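Sultport Reopening Support Fund
Progress report to the Nyberg Trust, 22 Aug 2021
Prepared by Oda Eklund, grants officer

Where the money has gone

The Trust asked for a plain account, so I have tried to keep the council's press language out of it. The fund was set up to help small premises meet the regional reopening rules on spacing, ventilation and opening hours. By the end of last week 561 businesses had asked for the application form. Over 400 sent it back. Payments have gone to 39.

The council describes this as "steady progress". I would call it slow. Most of the delay sits with the inspection stage, where every applicant must be visited before money is released, and Sultport has two inspectors for the whole district. Helge Bakke at the licensing office tells me a third will start in September. He told me the same about July.

Compliance

I am not convinced the spacing rules are being followed outside inspection hours. Complaints from Flarkero have not dropped since restrictions were eased, and 18 of them concern premises that had already passed. The council's figures count a pass as permanent. I have asked for repeat visits and been told this is "under consideration".

The protest outside the town hall drew owners from both sides of the argument. Some wanted the rules gone altogether, others wanted them applied to their neighbours. Neither group thought much of our form, which runs to eleven pages and asks for the floor area twice.
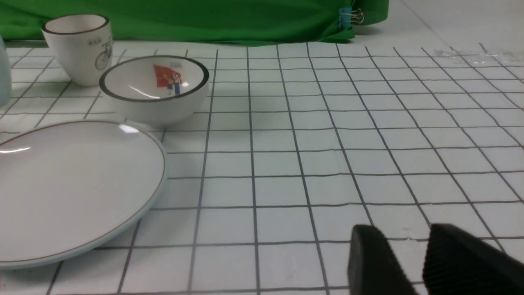

Cafés and canteens remain the largest group still waiting, and the one I worry about most. The Remel area has hardly been touched. The guidance there deals with distance between tables and says next to nothing about what goes on them, so owners ask whether shared dishes are allowed and get different answers from different offices. A big white plate with a thin brown line round the rim can be set down for one customer or for a whole family, and the rules as written don't say which is acceptable. I have asked for one page of wording on this and have yet to see a draft.

Next period

I would advise the Trust to hold back the second instalment until the extra inspector is in post and has visited Remel. The council will object. A list of unpaid applicants, sorted by date received, will follow when licensing releases it.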